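Rendre leur éclat aux couvercles en verre (et garder un évier sans traces)

J'ai longtemps cru que mes couvercles de casserole étaient condamnés à rester ternes. Ce voile blanchâtre, on finit par ne plus le voir, et puis un jour on le retire et quelle différence ! Ma méthode demande peu de matériel et se fait très bien en janvier, quand on a envie de remettre la cuisine d'aplomb après les fêtes.

Ce qu'il faut

Du vinaigre blanc
Du bicarbonate de soude
Une éponge qui ne raye pas
Une vieille brosse à dents souple
Deux torchons en coton, dont un gardé bien sec

Étape 1 : le dégraissage

Commencez toujours par le gras. Le vinaigre glisse sur une surface grasse et n'attaque pas le calcaire qui se trouve dessous. Eau bien chaude, une noisette de liquide vaisselle, et on frotte en rond des deux côtés. Si le couvercle sort tout juste du feu, laissez-le revenir à température ambiante : le verre, même trempé, déteste les chocs thermiques.

Étape 2 : le bain

Posez le couvercle à plat au fond de l'évier, versez 2 verres de vinaigre et complétez à l'eau tiède jusqu'à recouvrir le verre. Comptez 9 minutes pour un voile léger, une bonne demi-heure pour un couvercle qui a vu passer des années de pâtes. Si votre évier est en pierre ou en marbre, passez par une bassine, car le vinaigre attaque le calcaire de la pierre aussi.

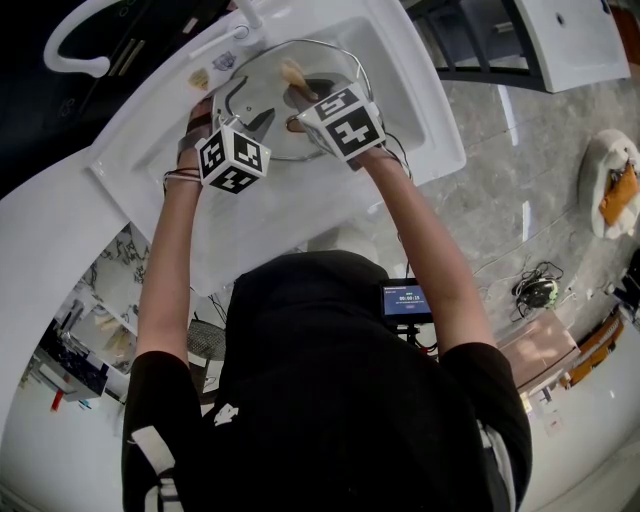

Gun-woo Yeom préfère l'acide citrique, une cuillère à soupe par litre d'eau, et me signale que l'odeur est bien plus supportable dans une petite cuisine. J'ai essayé depuis, et il faut reconnaître que ça marche à merveille !

Étape 3 : le joint et le bouton

Mon passage préféré, parce que le résultat saute aux yeux. Mélangez un peu de bicarbonate avec quelques gouttes d'eau, prenez cette pâte sur la brosse à dents et suivez le cerclage, là où la crasse brune s'accumule. Dévissez le bouton s'il se démonte (un tournevis cruciforme suffit le plus souvent), nettoyez dessous, séchez la vis, puis remontez sans forcer.

Étape 4 : rinçage et séchage

Rincez à l'eau froide et essuyez tout de suite. Un couvercle qui sèche tout seul sur l'égouttoir reprend ses auréoles, surtout en région calcaire. Terminez avec le torchon sec, et profitez-en pour passer un coup sur la robinetterie.

Pour l'entretien, je refais le bain toutes les 5 semaines, en général le soir, pendant que la tisane infuse.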